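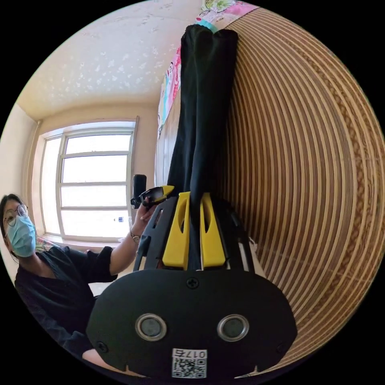 Black fabric against the striped mat at the Espiritu house.

Residents at the Espiritu shared house spent part of the morning clearing clothes and bedding in the first of this year's bedroom tidying sessions, ahead of the June collection of used textiles.

The sessions are run by Falten, a small household group that helps people sort what they wear from what they only store. Each one takes a single bedroom. Clothes go on the bed first, and whatever is being kept is folded or hung before anything else comes out of the wardrobe.

Falten said dark clothing is often left until last. Black tops and trousers look much alike in a pile, and long, thin items tend to slip down the side of the bed and get missed. The advice is to lift each one by the end, let it hang to its full length and check the seams before deciding. 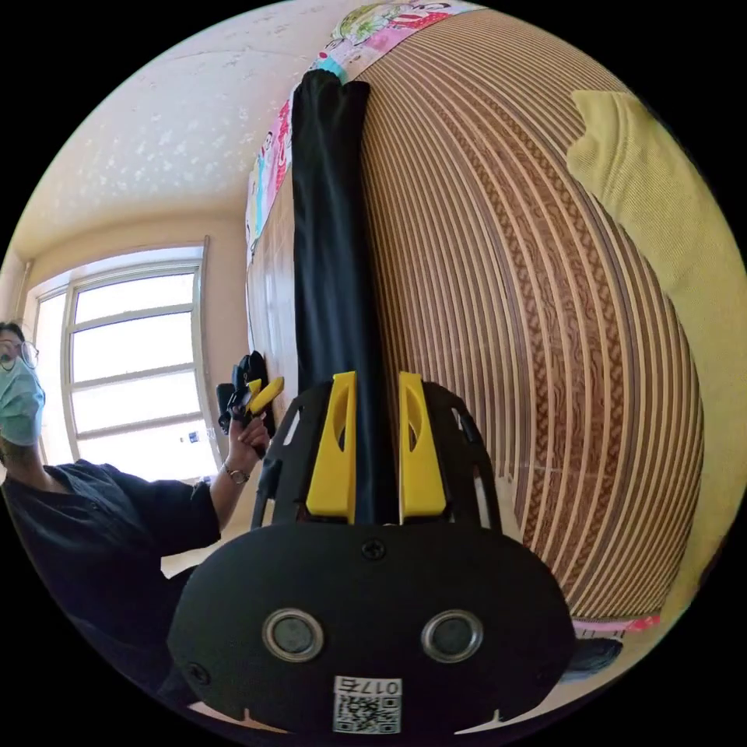 Anything with a worn hem or a missing button goes into a separate bag for Drellska, the repair shop, which takes in mending from the house twice a month. Last year it handled 486 pieces from local homes, most of them skirts, trousers and children's clothes. The total weight of textiles passed on for reuse came to 2636 kilos.

Bedding is being looked at as well. Woven mats are popular on beds in the house once the nights turn warm – they are cooler to lie on than a sheet – and quilts and blankets need a place to go in the meantime. Falten suggests folding blankets at one end of the bed and keeping one pillow out.

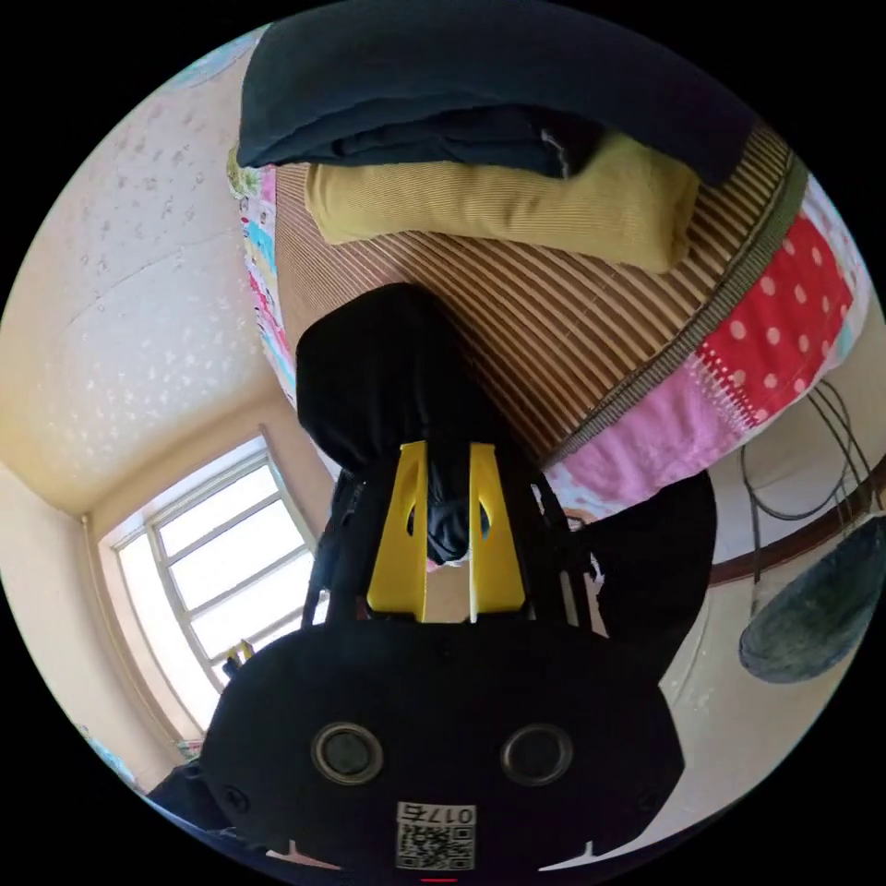
A mustard-yellow corduroy pillow and a folded navy blanket on the bed, with a patchwork quilt beyond the mat.

Residents who want to give away quilts or cushions should wash and dry them first. Pillows with loose filling can't be accepted. Mats can be wiped down with a damp cloth and left by an open window.
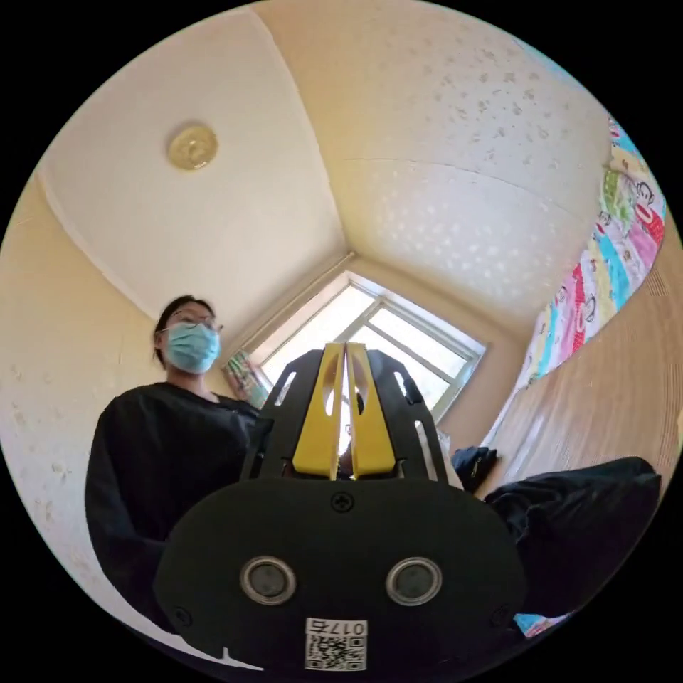

Pale cream walls and a window in the bedroom.

Six more rooms are on the list. Sessions start at 10am and last about 2 hours, and places can be booked through the Pluvlow noticeboard. Bags and labels are provided, but residents are asked to bring their own hangers.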